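Home | Guides | Satellites | Kit | Ask a question | About

How to catch a weather satellite picture from your back garden

Last updated: September 15, 2025

I get asked about this more than anything else on the site, so I've finally written it all up in one place. You don't need a dish, and you don't need a licence to listen to weather satellites here in Stimdale (do check the rules if you live somewhere else). What you do need is a USB radio stick, a laptop, a simple aerial and a bit of patience with the British sky.

I'm assuming you want the polar orbiters on 137 MHz. They go over from pole to pole, they're loud, and they're very forgiving of a beginner's aerial!

1. Make the aerial

Mine is a V-dipole, a grand name for two bits of stiff wire in a screw terminal block. Cut each one to 53.4 cm, open them out to 120 degrees and lay the whole thing flat, with the V pointing north or south. I fixed mine to a broom handle with cable ties. 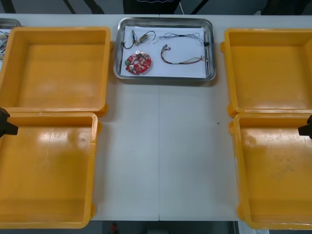 Keep the coax short if you can. I started with 15 metres of the cheap stuff, running from the shed roof to the kitchen, and lost so much signal on the way that I nearly gave up. Now I sit outside with the laptop on my knees and a blanket in December.

2. Find a good pass

Any pass prediction program will do (I use Corken, mostly out of habit). Put in your location, update the orbital data, and look at the maximum elevation column. Ignore anything under 30 degrees to begin with. Low passes spend their whole time behind next door's chimney.

Check your laptop clock as well. Mine had drifted and I missed the start of 7 passes before I spotted it.
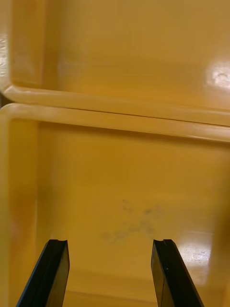 Shuzhen Jiang wrote in to say that she gets decent pictures from much lower passes, as long as the southern side is clear, and that I'm putting people off for nothing. Fair enough! She's up on the hill at Jelleck and I'm down in a dip, so go by your own horizon.

3. Set up the software

Tune to the satellite's frequency, set the sample rate your decoder asks for, and turn automatic gain off. Then bring the gain up slowly until the noise floor starts to lift, and come back a notch. I end up at 29 on mine, but sticks vary a lot.
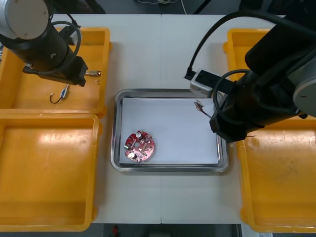 Could you say something about filters, asks Qin, who's getting nothing but pager noise on the waterfall. Yes, sorry, I should have put that in. If you live near a big transmitter, a 137 MHz band-pass filter between aerial and stick makes a huge difference. Try it before you spend money on an amplifier, which will just make the pagers louder.

4. Record it

Start a minute early and leave the aerial alone. You'll see the signal come up out of the noise as a wide hump, and the decoder should lock soon after. Lines of cloud start crawling down the screen and I still get silly about it every time.

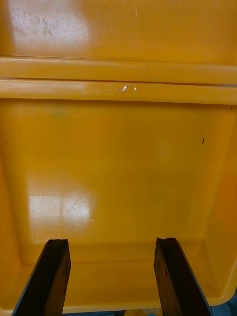
Yellow plastic bin, looking down inside.

If the picture has black bands across it, the signal dropped out there, usually behind a tree or a house. Move the aerial a couple of metres and try the next pass.

Related guides
Which USB radio stick should I buy?
Reading a waterfall display
Hearing the space station on two metres
My garden dish, part one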